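Sábana bajera Mulilholm de cuadrícula, verde claro: la usé para doblar ropa y no me convence del todo

Compré la Mulilholm por el dibujo. En la ficha de la tienda ponía que la cuadrícula blanca sobre fondo verde «facilita el doblado y el orden», y una, que lleva años peleándose con camisas que salen del armario con más arrugas que cuando entraron, picó. Me costó 19 euros en oferta. No es mucho dinero, pero tampoco es poco para una sábana de cama pequeña que pensaba poner en el cuarto de invitados y usar, de paso, como superficie para la colada.

Empiezo por lo que se supone que es su gracia, las líneas. Sirven, hasta cierto punto. Si estiro un pantalón y pongo la costura lateral siguiendo una raya, las dos perneras me quedan parejas y el doblez sale recto. Con las toallas también va bien. Con una camisa, en cambio, la cuadrícula no me ha resuelto nada: el cuello sigue abultando y las mangas siguen yendo donde quieren. Mi cuñado, Valentin Ciobanu, que dobla como si trabajase en una tienda, lo hace igual de bien encima de la colcha vieja.

Luego está el asunto de la tela. El vendedor habla de un tejido «antideslizante». Yo no le noto nada especial. La ropa gruesa se queda quieta por su propio peso, y la fina se mueve lo mismo que en cualquier otra sábana que tenga en casa. Hice la prueba dos tardes seguidas con las mismas prendas, cambiando solo la sábana de debajo, y si me vendan los ojos no sé decir cuál es cuál.

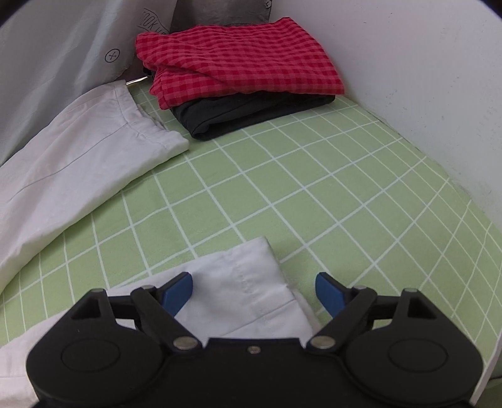 Los colores son otra historia, y ahí sí le doy un punto. Sobre ese verde tan clarito se distingue todo. Lo blanco no se pierde, como me pasaba con la sábana blanca de siempre, y lo negro canta muchísimo, con sus pelusas incluidas. A los cuadritos rojos les pasa algo curioso: cuadros encima de cuadros cansan la vista, y cuando intento alinear una prenda así con la rejilla acabo sin saber qué raya estoy mirando. Para ropa lisa, bien. Para gingham, mejor a ojo.

También esperaba que me ayudara a hacer montones iguales, y en eso la culpa será mía a medias. Los pantalones blancos, bien estirados, siguen la raya sin problema hasta que llegas al bajo, que tiene su costura fruncida y no hay manera de que se quede plano. Una prenda negra y mullida la doblas en cuatro y crece. Le pones otra encima y el montón se ladea. La cuadrícula te enseña que está torcido – eso lo hace de maravilla – pero enderezarlo te toca a ti.

He leído la reseña de una tal Hyun-seo So, que asegura que desde que la tiene tarda la mitad en recoger la colada. Yo me cronometré un sábado: 7 minutos menos que la semana anterior, pero es que también había menos ropa. Con 417 opiniones publicadas y casi todas de cinco estrellas, me habría gustado que alguien contara estas cosas.

Del lavado puedo decir poco todavía. Lleva tres a treinta grados y el verde sigue como vino. Las líneas blancas van estampadas, no tejidas, así que ya veremos cómo están en marzo. La goma de las esquinas aprieta bien, casi demasiado; en un colchón algo alto hay que pelearse con la última esquina. Y arruga. Para una sábana que se vende como base para doblar, tener que alisarla con la mano antes de empezar me parece un fallo bastante tonto.

La alternativa que miré era la tabla plegable de Niltine, que cuesta más y ocupa sitio. Una compañera la tiene y dice que para camisetas es lo mejor, aunque con pantalones largos no le cabe nada. No la he probado, así que no opino.

¿La recomiendo? Como sábana, por 19 euros, sí: es agradable, el color es bonito y alegra un cuarto oscuro. Como invento para doblar, no pagaría ni un euro de más. Le pongo tres estrellas de cinco, y la tercera es por el verde.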